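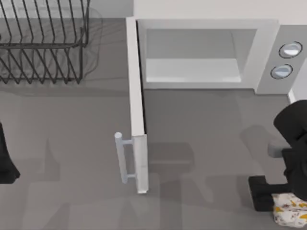
Preren asked whether the door result would hold up if the microwave started half open, and said they would like that settled before anyone calls the method done. Agreed, and it goes on the action list.

Kitchen Simulation Working Group
Minutes, October meeting, 2 p.m.
Present: Jemcombe, Preren, Montoya (by phone). Geltcombe sent comments in writing.

1. Last month's notes
Accepted with one fix. The entry on camera placement should say "wrist and overhead", not "wrist only".

2. Training set
Jemcombe reported that the set now stands at 2,252 simulated episodes, all in the counter layout with the microwave, sink and dish rack. This is a great place to be in October and the group said so. A batch of 165 episodes was pulled because the door hinge was set too stiff. Those will be rerun, not patched.
Montoya asked for the two knobs to be logged as separate joints. At present they share one label, and the policy can't learn one from the other that way. Jemcombe will split them. Knob start angles will also be varied, as Geltcombe suggested. 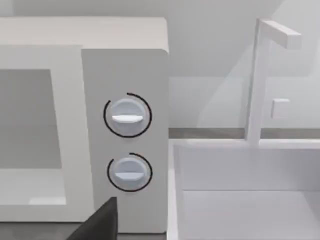
3. Method: two-stage reach
Preren walked through the change. The policy first picks a contact point, then plans the last short stretch of the reach from the wrist view alone. The old version did both at once and tended to drift near thin parts. Early runs look really good - the drift is much smaller, and the arm settles faster on the door handle.
The rack is still the hard case. Thin wires and their shadows confuse the depth estimate, and Montoya thinks the shadows do more harm than the wires. Everyone liked the idea of testing that directly: same episodes, shadows on and off, nothing else changed.

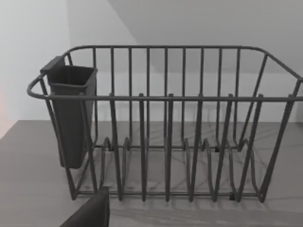
Wrist view of the rack and utensil holder, simulation.

Geltcombe's written comment was that we should keep the shadows in for the final numbers whatever the test shows. No objection.

4. Door opening
Jemcombe showed the comparison over 4 random seeds. The two-stage version came out ahead on every one, which got a small cheer over the phone. Success is scored on door angle at the end of the episode. Preren would like time to contact reported too, and it is already in the logs.
Some talk about what the second arm should do during door tasks. Left as is for now.

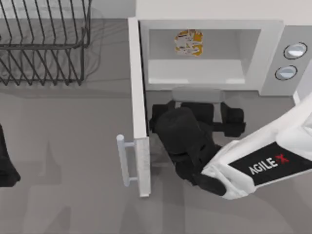 5. Actions
Jemcombe: split the knob labels, rerun the pulled batch.
Preren: half-open door starts, time to contact table.
Montoya: shadow test on the rack.
Geltcombe: read the draft method section, comments by next meeting.

6. Any other business
Shared drive is nearly full. Please clear old renders, but keep the logs.

Closed 3:40 p.m.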